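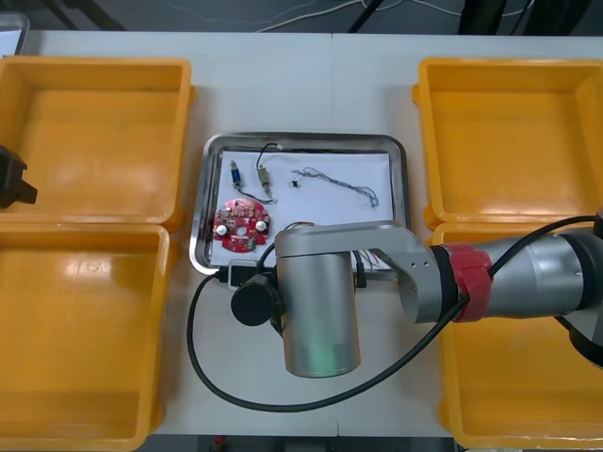

Lonville Repair Evening, minutes of the planning meeting, 27 Jun 2024

I'm on minutes again, so forgive the spelling. We started late while the kettle boiled, and I counted that as item one.

Last meeting's notes
Agreed as they stood, apart from the hall rent. I wrote 165 and it should have been $156. Fixed now — sorry to everyone who went home worried.

The hall
We talked for ages about whether to stay at the Willems building. I love that place (built in 1853, and the windows rattle like it!), but the stairs are hard on anyone carrying a sewing machine. The library has offered its ground floor room at no charge, only it closes at eight and we never finish by eight. We're staying put through the summer and will look at it again in September. I'm to ask the library whether a later closing is possible once a month.

Small parts and sorting
People want the donated bits sorted before the doors open, so we don't have folks digging for a fuse while a line forms. I'm all for it. Yellow bins and a steel tray lined with white paper make a good setup, and small electronic parts are much easier to pick out against the paper. Batteries go in a separate lidded tub, please, and leave it by the sink.

Flyers
The Posis print shop quoted us for 600 flyers. One of us thought that was far too many and I agreed, then we saw the price for fewer and it was nearly the same, so 600 it is. The Zultik café will take a stack for the counter. We dropped the line about "anything fixed" — last time we got a ride-on mower.

Lamps and toasters
Long chat about toasters. We'll keep taking them, but only with the crumbs emptied out first. Lamps need a safety test before they go home, no exceptions, even if the owner is in a hurry and very charming.

Money
We voted to spend up to $20 on solder and heat-shrink tubing. I'll pick it up and bring the receipt.

Any other business
The good screwdriver set is still missing. Check your car, check your coat. The sign for the side door needs repainting and I said I'd do it, so now it's in writing.

Next meeting: same room, date to go out by email.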